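I bought the Plovent kettle in July, after our old stovetop one finally started dripping from the seam, and I've used it every morning since (and most evenings, because I am a person who can't watch television without a cup of something). It cost me $71 at the Clollwood outlet, with the filter included.

The first thing I noticed was how gently it pours! My last electric kettle glugged and spat all over the place, and this one gives you a nice thin stream, even when it's filled right to the line. You can set it anywhere up to 200 degrees, which I love for green tea, as I used to scorch every pot I made.

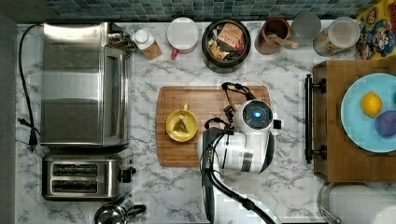

Tea for one, in the yellow cup.
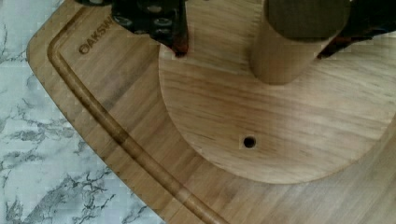 Now, the grumbles. The lid is stiff, and if you have sore hands like mine you'll want to open it before it heats up. The beep is also much too cheerful for six in the morning, and I went through the whole booklet without finding a way to turn it off. My sister-in-law's Sima is quieter, though it's slower to boil and the cord is terribly short.

Would I buy it again? Yes, I would, and I'd get the gray one next time, as the white shows every fingerprint.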